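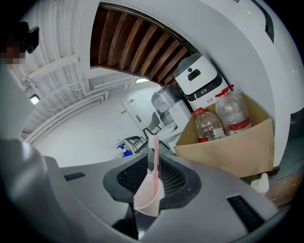
So I finally got my clear night. After weeks of clouds I'd pretty much given up on seeing the Moon in anything but quick peeks from the kitchen window, and then on my last evening in Flillbridge the sky just opened up around 9 p.m. and stayed that way until I was too cold to hold a pencil!

I've had a thing for lunar lava tubes all winter. If you haven't run into them, they're long tunnels left behind when the top of a lava flow cools into a crust and the hot stuff underneath keeps moving and drains away. We have them on Earth too (Hawaii has some great ones, and so does northern California), but on the Moon the gravity is so weak that a roof can hold up over a much wider gap. There could be tubes up there many times wider than anything we have here. I find that both wonderful and a bit creepy.

You can't see a tube from your yard, of course. What you can see are rilles, and some of those winding ones are thought to be channels or tubes whose roofs fell in. So that was the plan for the night: find as many winding rilles as I could with my little Korkar reflector before the Moon dropped behind the neighbor's spruce.

How it went

I started with Schroter's Valley because it's the big easy one. It sits on the Aristarchus plateau, and it starts at a wide pit people call the Cobra Head and then snakes off across the plateau, getting thinner as it goes. At 56x it was a pale scratch. At 200x it had real walls, with shadow filling one side, and I sat there for ages just following it back and forth. The air was wobbling a fair amount, so I'd get a second of sharp view, then mush, then another sharp second. You learn to wait for those!

The Marius Hills were next. They're a patch of low volcanic domes out in Oceanus Procellarum, and when the Sun is low on them they look like goosebumps. One of the famous lunar pits is out there, a hole in the floor of a rille that may open into a tube. No chance of seeing it in my scope, but I liked knowing which goosebumps to stare at.

My sketch came out lopsided, with the Cobra Head looking more like a mitten. I'm keeping it anyway.

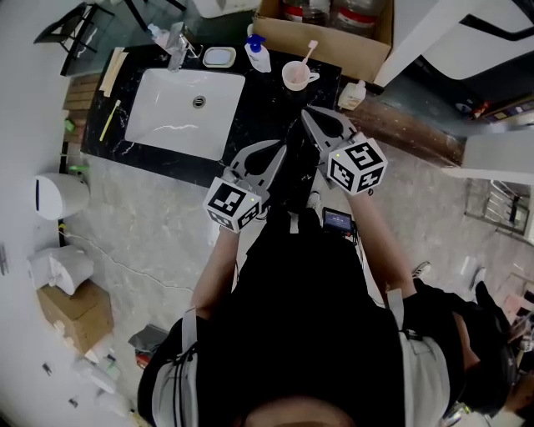 What I'm reading

I'm halfway through Covudden, a fat paperback about volcanoes on other worlds that I found used for 2 dollars. The chapter on Io is the best so far. The one on Venus drags (so many maps), but it does have a nice part about channels there that run for well over 1000 kilometers, and how hard it is to work out what kind of lava could stay runny that long.

Next time

I want to try Hadley Rille, the one Apollo 15 landed beside, and that means catching the Moon near first quarter instead of this late in the cycle. March should give me a decent shot if the clouds behave. I also picked up a used Krishnan eyepiece with a wider field, and I haven't had it outside yet. If any of you have one, tell me in the comments whether the eyecup is supposed to be that stiff.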